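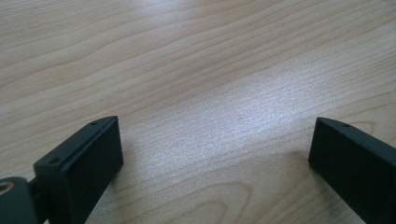
Refinishing a table is mostly a matter of light. Colour and grain take care of themselves if the sanding was even, but the sheen has to be judged by eye, and the eye needs a lamp overhead and a low angle to work from. On a pale wood the grain makes a good reference. Follow the fine lines into the reflection and see how much of them is left. On our table the glare lies across the middle of the top, and the lines inside it go silvery and speckled but can still be followed. With a gloss finish they would vanish under the reflection of the lamp. With a dead matt one there would be no bright patch to speak of. I wanted something between the two.

The product is Erkon hardwax oil, satin, applied in two coats with a white pad. I had used Dolar water-based varnish on the shelves in the hall and it was quick, but it has to be sanded back across the whole surface to repair one scratch. Oil can be patched. The tin claims a cure of 13 days at room temperature. I gave it longer, as the room is cold until the heating comes on in the evening.

Preparation was 120 grit, then 180, then a damp cloth to raise the fibres, then 180 again by hand. I did not go finer. Virgilio Barredo, who taught the evening class I took at Dalley, was firm that oil sits on top of a surface sanded too smooth and wears off in patches. I tested this on an offcut at 320 and he was right, at least with this oil. The coat at 320 marked with a fingernail after two weeks and the coat at 180 did not.

Application notes, for my own use next time:

Stir the tin for longer than seems necessary. The matting agent settles.
Work with the grain, even where it curves.
Wipe off all surplus within 27 minutes. After that it drags.
Lay the rags out flat outdoors until they are dry.

The first coat took up much more than the second. I had about a third of the tin left, which went on the underside so that both faces would take up moisture at a similar rate.
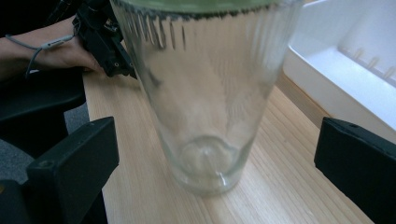 Can you put a cold drink straight down on an oiled table? Once the finish has fully cured, a short spell does no harm, but wipe the ring within the hour and use a mat for anything left overnight.

I tested longer exposure on the offcut with tap water, vinegar and black coffee, 60 minutes each under an upturned saucer. Water left nothing. Coffee left a faint edge that went with a little soap. Vinegar dulled the surface and needed a rub of fresh oil. We now dress salads at the worktop.
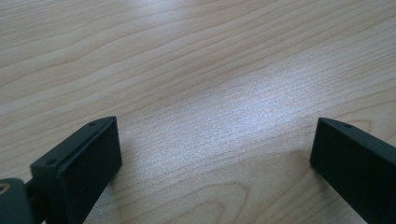 Maintenance is where I expect to disagree with Leopold Ammann, who commented on the shelf post that he re-oils everything each July whether it needs it or not. I would go by wear. The places to check are those where hands and plates go most, and the best check is again the reflection: tilt your head until the patch of light moves along the top, and look for any break in it. The haze at the right-hand side here fades evenly out into the beige, so I see no reason to open the tin yet. A worn area would show as a dull island within the bright part.

For routine cleaning I use a damp cloth and a drop of Kusuma soap, then a dry cloth. No spray polish, as silicone stops later coats from taking.

The chairs are next. They have an old lacquer on them that clogs paper at every grit I have tried, so I will probably scrape them.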